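**Ticket 377: second arm for the Pinon bench, parts and budget**
Status: open, waiting on quote
Opened: 7 June 2022
Site: Urkport

**Problem**

The quote from Zornside for the second arm does not match the one we paid for in March. The arm price is the same. The gripper fingers, the mount and the cable set are now separate lines, and the total is over what we set aside for the bench.

**Log**

- Compared both quotes line by line. The March one had the fingers bundled in. The new one lists them at $125 a pair, with no spare pair included.
- Asked Zornside if the bundle is still sold. They said no, but they can waive the mount if we order before the end of the quarter.
- Checked our own stock. One spare cable set, no spare fingers. Took the cable set off the order.
- Arnaud sells a mount for $250 that fits the same bolt pattern. Lead time is 9 weeks. Too long for us, and it saves nothing if Zornside waives theirs.
- Went over finger wear. We changed fingers twice on the first arm, both times because small plastic parts kept slipping. Two spare pairs per arm should cover a year.
- Bench space: the second arm can go on the same table if the pick area moves toward the wall. No new table needed. Removed that line too.
- Power: the bench strip has one free outlet. The second arm and its controller need two. Added a new strip to the order.

**Still open**

1. Zornside to confirm in writing that the mount is free.
2. Does the wrist camera come with the arm, or is it another line? The new quote doesn't say. If it is extra, we are over budget again.
3. Decide whether to pay for the extended warranty. We didn't on the first arm and haven't needed it so far.
4. Shipping to Urkport is marked "to be advised." Need a number before this goes for approval.

**Workaround for now**

Keep running small parts on the one arm in the mornings and do the rest by hand. Please don't order fingers separately. They will go on the same purchase order as the arm.

**Attachment** 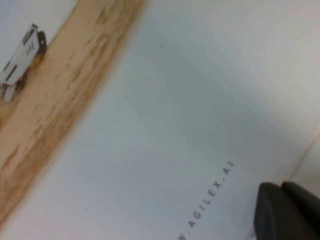 Wrist camera view, small white part at upper left, gripper finger at lower right.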